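Dultelholm Maker Hall - Members' Meeting, 12/15/23

Minutes taken by Laiba Bangash (yes, me again, I lost the draw)

We started at 8, or close enough that Alper only sighed once. Alper Akgül ran the meeting. We had a decent turnout for a cold night, and thanks to whoever put the good cookies out on the side counter. Minutes from the June meeting were read out and passed with one fix: the new lock is on the alley door, and I had written front door. Sorry to anyone who stood out front jiggling the wrong key!

Winter hours

This took up most of the first half. Right now the hall closes at 10 on open nights, and a few people want to stay later because they come straight from work and barely get their coats off before it's time to sweep up. Alper was for it. I was against it, mostly because I'm one of the people who lock up and I like my bed. We went back and forth for a while and landed on a trial: later closing on one night a week through the end of winter, and the person who asks for the late night also does the locking up. I can live with that. Key sign-out goes on the clipboard by the sink, and please write your last name too - we have a lot of people with the same first name now.

Heating

Ateş came out to look at the boiler and left us a quote of $2121 for the pump and the valves. There was some groaning. Dolance, our landlord, has agreed in an email to cover half, and Alper will get that on paper before we say yes to anything. Until then the back half of the hall stays chilly, so dress for it. Someone asked if we could run space heaters back there. We can't, the wiring on that wall is old and we tripped it twice last winter with just the kettle and the radio going.

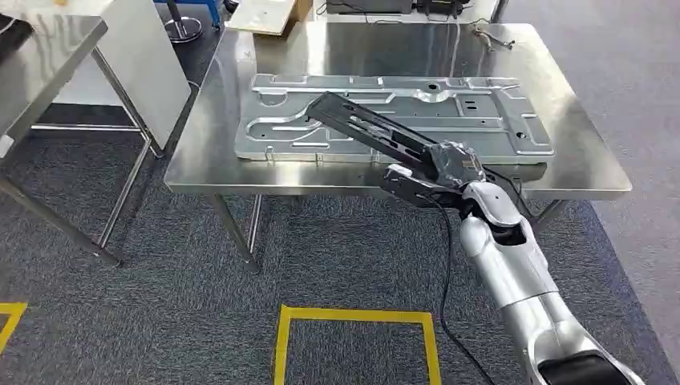
Does the heating quote include taking away the old pump?

Hauling it off costs extra, so Alper is going to ask if we can drop it at the scrap yard ourselves. His brother-in-law has a truck and owes him for a weekend of drywall.

Dues

Dues stay where they are for now. I had a whole speech ready about raising them a little and then the numbers came in better than I thought, so I sat down again. If the boiler job ends up costing more than the quote we'll have to talk about it in the spring. A couple of folks are behind, and I'll be sending friendly notes after the holidays (friendly! please don't hide from me in the parking lot).

Library shelf

The book shelf by the stairs is a mess and we all know it. Flanmont is clearing out their old stock of repair manuals and has offered us a few boxes for free. I said yes on the spot and then had to admit I hadn't measured anything. We agreed to thin out what we have first. Anything with pages missing goes in the recycling, and the novels can go to the laundromat swap. If you lent the hall a book and want it back, come get it before the new ones arrive.

Odds and ends

The soup night was a hit and people want another. Alper offered to make his lentil soup again and I offered to bring bread, which means I'll buy bread.

Parking: please leave the spot next to the dumpster free on pickup mornings. We got a note about it and it wasn't a very nice note.

The lost and found box has one glove, a set of reading glasses and a really good thermos. The thermos is mine if it's still there next month.

To do

Alper - get Dolance's half in writing, call Ateş about the old pump
Laiba - dues notes, measure the shelf, call Flanmont about a drop-off time

We wrapped up with the cookies all gone. The date for the next meeting will go up on the door once Alper has checked his work schedule.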